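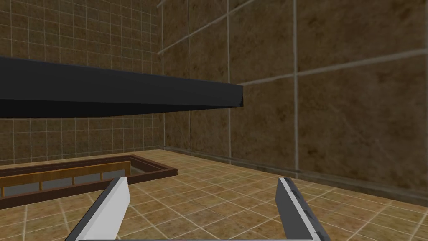

Pre-purchase inspection, gripper cell, Reston site. The purpose of this checklist is to find out what we are buying before we have bought it, a sequence we did not follow with the Drarnon feeder. Everything below was checked in the Hilteck simulation, where the floor is orange-tan tile and the wall on the right looks like polished stone. Our floor is concrete and our walls are not discussed with visitors. The fingers are wide open with nothing between them, which is the state items 1 to 3 ask for.

Checked Tuesday, March 26, 2019. Marks are OK, NO or ASK.

1. Fingers open fully with no part held. OK
Comment: In simulation. Repeat on the real one before the deposit goes out.

2. Approach path clear of overhead obstructions. ASK
Comment: There is a long black slab at upper left. If our bench ends up in that spot, I want the clearance in writing.

3. Openings in the floor guarded or covered. NO
Comment: The model has a sunken opening on the left with a brown frame. We have a drain. Quote needs a line for a cover, and please not under "miscellaneous."

4. Spare fingers included in price. NO
Comment: One set is 200 dollars. Budget 2 sets. The sales sheet calls them "long life," and so did the last one.

5. Guarding and door switch included. ASK
Comment: Page 2 says yes, page 5 says optional. I know which page the invoice will follow.

6. Emergency stop reachable from the operator's position. ASK
Comment: Not in the model. Walk it with tape on the floor before anyone signs.

7. Delivery and leveling. OK
Comment: Shim kit listed separately at 20 dollars. Fine. I have had worse fights over less.

8. Training for second shift. NO
Comment: Quote covers day shift only. Second shift also has fingers.

Result: hold. Do not release the purchase order until 3, 5 and 6 are closed. Items 4 and 8 go into the September budget request if Hilteck won't move on price. Recheck item 2 when the bench drawing is final - the current one still shows the old door.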